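How to stop a bedroom door sticking

Internal doors stick for a handful of reasons, and most of them can be put right in an afternoon with hand tools. This page covers a solid panelled door on butt hinges, as found in most older houses and plenty of newer ones. Much of it applies to flush doors too, but check the note on hollow doors before you plane anything.

Tools and materials

A screwdriver that fits your hinge screws properly
A pencil and a strip of thin card
A block plane, or a sanding block with 80 and 120 grit paper
Two wooden wedges
Matchsticks or thin dowel, and wood glue
A candle stub
Primer and paint, or varnish, to match the door

You will also want a second person if the door has to come off. Panelled doors are heavier than they look and the last hinge screw always seems to let go before you are ready.

Before you start

Pick your moment. Timber takes up moisture in a damp spell and gives it back when the heating has been on for a while. A door that binds in winter may swing freely by summer, and if you plane it to a perfect fit at its tightest you can end up with a gap you can see daylight through. If the sticking is slight and has only just started, leave it a few weeks. I noticed ours on Sun 4 February, after a long wet stretch, and left it alone until March. By then it was still rubbing, so the damp was only part of the problem.

Clear the floor on both sides of the doorway and take off any over-door hooks. Dressing gowns and bags hanging on a door add weight at exactly the wrong end. 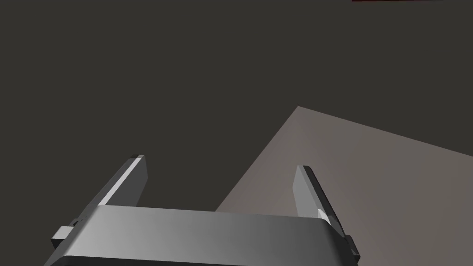
Start with a clear tabletop.

Find where it rubs

Close the door slowly and listen. Then open it and look along the edges for shiny patches, scraped paint or a dark smear. The common places are the top corner on the handle side, the bottom edge, and the long edge just above or below the latch.

To be certain, slide the strip of card into the gap between door and frame with the door shut, and run it round the top and the handle side. Mark with the pencil where it stops. Make the marks on the face of the door, close to the edge, and keep them light. Do the same on the hinge side. Very little gap on the hinge side and a wide one on the handle side means the hinges are set deep. A wide gap at the top hinge and a tight spot at the top corner opposite means the door has dropped.

You are looking for an even gap of around 2 mm at the top and sides. Old houses rarely manage that, and an uneven gap that doesn't touch anywhere is fine.

Step 1: Tighten the hinges

This cures more doors than planing does. Open the door fully and push a wedge under the handle end to take the weight. Try every screw on every hinge, on the door and on the frame. Turn by hand. A power driver will strip a tired hole in half a second.

If a screw turns and turns without biting, take it out. Dip two or three matchsticks (heads removed) in wood glue, pack them into the hole, snap them off flush and let the glue set. Then put the screw back. For a badly worn hole, drill it out to take a short length of dowel, glue that in, and make a fresh pilot hole once it is hard. Do one hole at a time and the door can stay up.

Take the wedge out and try the door again before going any further. If it clears, stop here.

Step 2: Check the hinge recesses

A hinge leaf should sit level with the wood around it. If the top hinge stands proud, it pushes the door over towards the handle side. Layers of old paint behind the leaf will do this. Remove the screws, scrape the recess clean and refit.

If a hinge sits too deep, the door may spring back as you close it, as though something is trapped. This is called hinge binding. Pack the recess out with a piece of card cut to the shape of the leaf. Cereal packet card is about right, and one thickness is often enough. A dropped door can sometimes be straightened by packing the bottom hinge only, which tips the top corner away from the frame.

Step 3: Wax it

For a very light rub, sand the shiny patch with the 120 grit paper until the mark has gone and then run a candle stub along it. Do not wax an edge you are going to paint. The paint will not hold, and you will have to clean it all off again.

Step 4: Plane the edge

If the door still sticks, you will have to remove some wood. For the top edge, or the upper part of the handle side, you can usually work with the door in place, wedged open and with your helper steadying it.

Work from the corner in towards the middle when planing the top or bottom. The uprights show end grain there, and if the plane runs off the outside edge it will split a piece away. Set the blade fine. Take two or three passes, then close the door and see. On the long edges go with the grain and stop well short of the latch plate, or remove the plate first and deepen its recess afterwards.

Catriona Geddes, who hung doors for Gunn in Brustasden for years and taught me most of this, would take a door off and put it back four or five times before she was satisfied with it. She said the people who ruin doors are the ones who only want to lift it once.

How much is too much? On a solid door you can safely lose 2 or 3 mm from an edge. More than that starts to look odd beside the panels, and it would be better to move the hinges.
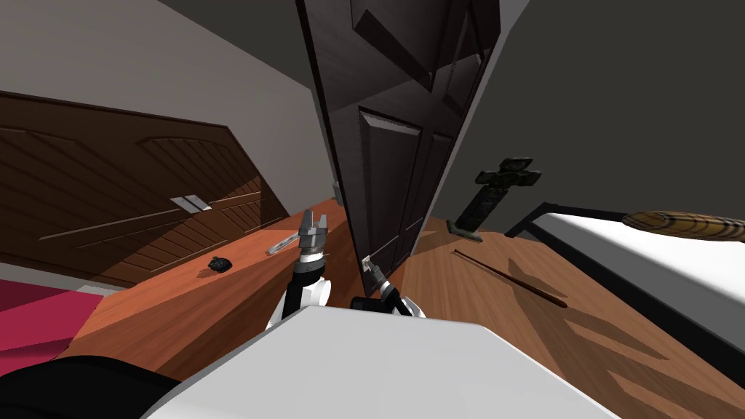 Do I have to take the door off to plane the bottom edge?
In most cases you do. A bottom edge that only just catches can be eased by laying coarse paper on the floor, grit side up, and swinging the door back and forth over it.

Step 5: Taking the door off

Wedge the door open at about a right angle, one wedge under each end, so that its weight is off the hinges. Remove the screws from the frame side, bottom hinge first and top hinge last. If there is a middle hinge, do it second. Keep the screws in order. A strip of masking tape with the screws stuck to it and the hinge names written beside them works well.

Fill the screw slots with paint, as every previous owner has, and you will need to clean them out first. Use an old narrow screwdriver and tap it along the slot with a small hammer.

Lay the door on its long edge against something that won't mark, or flat across two trestles with a blanket over them. Plane or sand to your pencil line. If new carpet is the cause, measure the height of the carpet with someone standing on it beside you, because the pile springs up more than you expect when nobody's weight is near it. Allow a few millimetres on top of that so air can pass underneath.

A note on hollow doors

Light flush doors have a thin timber surround with cardboard or strips inside. Tap the middle and you will hear it. There may only be 30 mm of solid wood at the bottom, sometimes less, so take off very little at a time. If you break through into the hollow you will have to glue a batten into the gap.

Fire doors are a different matter. Do not trim one without reading the maker's instructions, and do not swap its hinges for ordinary ones. In a rented flat, ask the landlord first.

Step 6: Seal the bare wood

Any edge you have cut needs sealing the same day if you can manage it. Bare timber will draw in moisture and swell, and you will be back where you began. Dust it off, prime it, and give it two thin coats. Include the top and bottom edges, even though they are out of sight. The original painter often missed them, and an unsealed top edge is a frequent cause of the whole trouble.

Paint has a thickness. Two coats of primer and gloss on an edge can close up a tight gap, so allow for it when you plane. Let each coat dry for as long as the tin says. I left the last coat 72 hours before shutting the door on it, and it didn't stick to the stop. 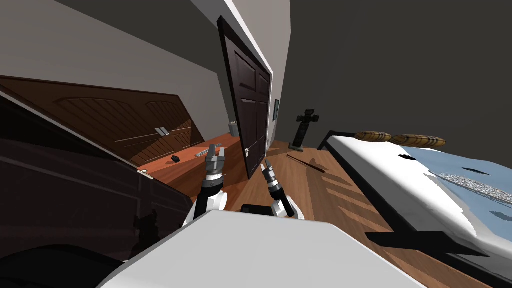

Step 7: Rehang and check the latch

Stand the door on its wedges in the opening and line up the top hinge. Put in one screw at the top, then one at the bottom, and leave both slightly loose while you check that the leaves are sitting in their recesses. Add the rest and tighten them all.

Close the door gently. If the latch no longer meets the plate on the frame, look at where it hits. Rub a little pencil or lipstick on the latch, shut the door and open it again, and the mark will show you. For a small error, file the opening in the plate. For a larger one, unscrew the plate, plug the old holes with glued matchsticks and refit it higher or lower.

If the door now swings open or shut by itself, the hinges are out of line with each other. A slip of card behind one leaf of the top or bottom hinge will usually settle it. Try one, and move it to the other hinge if the swing gets worse.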